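手首位置の再構成手法:論文値と手元の結果が合わない件

チケット種別:調査依頼
状態:保留(追試待ち)
対象:Trasetti 軌道再構成パイプライン
起票:5月29日(木)
担当:Sandro Colombo

経緯

Valtell側から、Trasettiの新しい再構成手法を使えば手持ちグリッパの収集データをそのままロボットの方策学習に回せる、という報告が上がってきた。報告書では2,535エピソードで学習し、位置ずれによる失敗が最大40%減ったことになっている。2月の中間報告にはこの数字がなく、評価条件も書かれていない。こちらで同じ設定ファイルを使って学習させたところ、旧手法との差は見えなかった。乱数の種を変えると、順位が入れ替わることさえある。

先方の最初の回答は「較正が古いのではないか」だった。較正はやり直した。結果は同じである。次の回答は「学習ステップが足りない」で、これも延ばして試したが、損失が下がっただけで把持の成績は動かなかった。原因の候補を一つずつこちらに投げて潰させるやり方は、そろそろやめてもらいたい。

切り分け 1:入力データ

まず手法以前の問題として、入力になっている収集データを見直した。課題は両手の手持ちグリッパで行う卓上の把持で、頭部視点の映像とグリッパの軌道が組になっている。 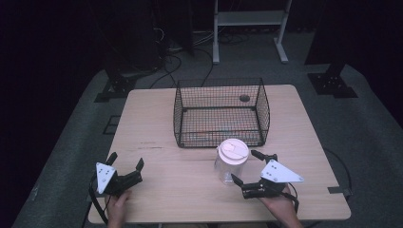
再構成の誤差を平均値だけで語るのは無理がある、というのが私の見方だ。報告書の指標はエピソード全体の平均位置誤差で、手が何もない空間を移動している区間も、物に触れる寸前の区間も同じ重みで足し込まれている。把持の成否を決めるのは後者のはずである。蓋つきの透明カップがワイヤーメッシュのかごの前縁すれすれに立っている配置では、右のグリッパはカップのすぐ脇にあり、前後にずれられる余裕はかごのある側でほとんど残らない。左のグリッパはまだ離れたところで開いているから、同じ大きさの誤差でも左右で意味がまるで違う。平均を取ればその区別は消える。

もう一つ気になるのは対象物の見え方だ。カップ本体が透明で、背後のかごは細い黒線の格子である。画像から奥行きを補う処理が入っているなら、カップの面ではなく格子のほうに合わせにいく可能性を疑うべきだろう。先方の資料には「透明物体にも頑健」と一行あるだけで、試した物体の一覧がない。

切り分け 2:時刻同期

左右の軌道と映像の時刻差を確認した。ログ上のずれは30ミリ秒で、先方が許容としている範囲に入る。ただしこの許容値の根拠を尋ねても返事がない。補正を入れた場合と入れない場合で再学習したが、成績の差は種のばらつきに埋もれた。同期は主因ではないと判断し、この項目は閉じる。

切り分け 3:評価の手順

ここが一番怪しい。報告書の比較では、旧手法の方策と新手法の方策で評価時の初期配置がそろっていない。設定ファイルの差分を取ると、新手法側だけ物体の配置範囲が狭くなっていた。意図したものか消し忘れかは分からないが、配置が楽になれば失敗が減るのは当たり前で、再構成手法の手柄にはならない。

Figueroaの評価スクリプトに差し替え、配置範囲を旧手法側に合わせて60試行ずつ回した。差は消えた。新手法が劣っているとまでは言わない。優れているという証拠が今のところない、ということである。

先方回答(Valtell、抜粋)

「配置範囲の違いは認識していますが、結論に影響するほどではないと考えています。定性的にも動きは明らかに滑らかです」

Colombo追記

滑らかさは誰も問題にしていない。軌道に平滑化をかければ、どんな手法でも滑らかになる。影響しないと考える根拠は、配置範囲をそろえた再評価の数字で出してほしい。こちらのログと設定差分は添付済み。

依頼事項

・旧手法、新手法とも同じ配置範囲で再評価し、種ごとの結果をすべて出すこと
・位置誤差を移動区間と接触直前の区間に分け、左右別に集計すること
・不透明なカップに替えた対照データでの再構成結果
・「最大40%」が、どの課題のどの種の値なのか

回避策

当面、Druvitzの実機に載せる方策は旧手法で学習したものに固定する。Trasettiの新しい再構成は別ブランチに残し、既定では無効。設定で有効にしたまま取った結果は比較表に混ぜないこと。

更新

Valtellから、再評価は次の版で行うとの連絡あり。期日の記載なし。優先度は下げず、保留のまま置く。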